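Datasets > Household Objects > Trulton Mixed Bin > README

# Trulton Mixed Bin: Object Set and Packing Notes

Version 5. Maintained by Bhupendra Yadav.

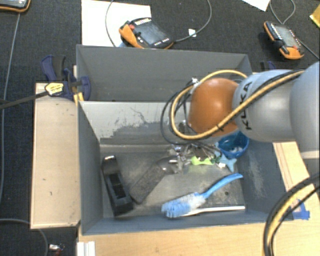
## Scope

The Trulton set is a collection of small household and utility items, stored and used loose in open-topped bins. The card covers what the set contains, how items are named, how a bin is filled, and how items are cleaned and replaced. Annotation formats are documented separately in the Flenside schema notes.

## Contents

The full set has 61 items in 13 name groups. A single bin holds a small selection, never the full set. Groups used most often:

- `brush` - scrubbing brushes with a handle. The blue one with a light-blue and white bristle head is the reference item for this group.
- `bowl` - round bowls, including the deep-blue one. A bowl may have other material in it; label the bowl and the contents as two entries.
- `rod` - slim straight items, such as the white rod. Length is recorded, diameter is optional.
- `flat` - thin items with one dominant face, textured or smooth.
- `block_open` - elongated rectangular items with a recess or opening.
- `shape_misc` - items with an irregular outline. The lime-green bone-like item and the light-blue item with pointed lobes both belong to this group.

Items that fit no group go in `other` until the next version.

## Naming

Names follow the pattern `group_color_index`, all lowercase. Color is the dominant color of the largest visible part. For brushes, use the handle color and ignore the bristles.

Do not name items by presumed use. An earlier version did, and 5 items ended up with two names each. The old names are kept in `aliases.csv` and should not be used in new records.

## Filling a bin

1. Start with an empty grey bin. Wipe the floor and walls.
2. Draw the item list from `draws/`. Do not swap items by hand.
3. Place bowls first, upright.
4. Add the remaining items one at a time. Items may lean on a wall or on each other.
5. Do not straighten or sort anything after placement.
6. Record the draw number and the time of day.

Overlap is allowed and common. Rods and flat items tend to end up under larger ones - check the item list before reporting anything missing.

## Cleaning and replacement

Bristles collect lint and are rinsed separately from the hard items. Let them dry fully before they go back in a bin. Hard items get mild soap and a soft cloth. Allow about 52 minutes for a full clean of the set, drying not included.

A replacement must match the original in group and color. If only the shape differs slightly, keep the group and color and assign a new index. Retired indexes are not reused.

## Known issues

- Shiny items show strong reflections, and their color is often recorded as white. Check against the item sheet.
- `flat` and `block_open` are confused when the opening faces the bin floor.
- Two records from December list a bowl without its contents.

## Related

- Flenside Annotation Schema
- Thakur Kitchen Drawer Set
- Traltel Small Parts Tray
- Trulton Mixed Bin: Change Log

Contact: Bhupendra Yadav | Trulton Data Cards | Back to top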